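# Room on the Shelf: How One Building Keeps a Shared Drinks Table in Order

2023-12-12

The refreshment room at Plandivport is small, white-walled and in use for most of the day. Residents and visitors pass through it on their way to the reading rooms, and many leave something behind: a carton for the group, a half-finished drink, fruit brought in from home. Until June, the contents of the room were governed by a single notice on the door asking users to be considerate.

The notice has been replaced by a shelving plan, drawn up by Dayana Montes of the residents' services office in consultation with the building's four reading groups. The plan runs to 2 pages. It sets out which goods belong on the upper shelf, which belong on the lower, and which may stand on the tabletop while the room is in use.

"We had been treating the table as storage," Montes said. "A person who wanted to set down a cup had to move several other people's bottles first."

The present unit is of pale wood with clear acrylic supports, and it stands directly on the table. Montes considered a closed cabinet and decided against it. Her office had found that goods kept behind doors were bought twice, and that the older of the two was usually discovered some months after its date.

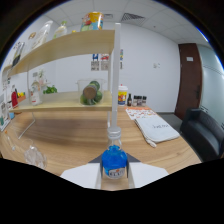 Canisters and packaged dry goods are assigned to the upper shelf under the plan. Fresh fruit is to be kept in a clear bin on the lower shelf, where it can be checked without being handled. Cans may share the bin if there is space. Plants are permitted on either level, a point on which the reading groups were firm; an early draft had moved all greenery to the window in the corridor, and it drew more written comments than any other item.

Small glass bottles proved harder to place. They are easily lost behind taller containers, and their labels are often the only means of telling one colored liquid from another. Yesenia Cisneros, who keeps the supply records, recommended that they stand at the front with the printed side facing out. The recommendation was adopted for every labeled container in the room.

Cisneros also maintains the inventory. Each item donated for common use is entered under a number, and the most recent entry at the time of writing is 2133. The series began well before the present arrangements and includes a great many goods long since consumed. She has resisted proposals to start again at one.

**The tabletop**

The second page of the plan deals with the table itself, and it is here that opinion remains divided. Wahyudi Pillai, who convenes the evening group, holds that bottles should be out and within reach whenever people are expected. His members arrive together and do not wish to form a line at the shelf. Iestyn Voyle, of the morning group, would prefer a clear surface at all times.

The plan as adopted favors Pillai. Containers may be brought down to the table before a gathering and should be returned at its close. Tall bottles are to be placed toward the back, short ones toward the near edge, and nothing is to be laid across the middle. 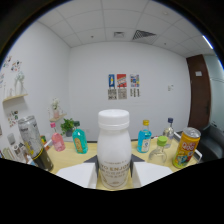
Milk is treated separately. It may be on the table for the length of a gathering and must then go back to the refrigerator in the adjoining pantry, with the date of opening written on the cap. Bottles without a date are discarded at the weekly check, which is carried out by the groups in rotation.

Rules for empty and near-empty containers were added in the autumn. A bottle with less than one serving left may be finished by any user of the room. Clear glass is rinsed and kept for cut stems; plastic bottles go to the recycling point on the lower floor. Voyle has asked that caps be replaced before bottles are put out for collection, and the wording now says so.

The residents' services office received 11 comments on the revised plan. Most concerned the labeling of privately owned items, which remain the responsibility of the owner and should be marked with a name and room number. Caradog Bellis will take over the weekly rotation schedule in the new year. Copies of both pages are available from the services desk.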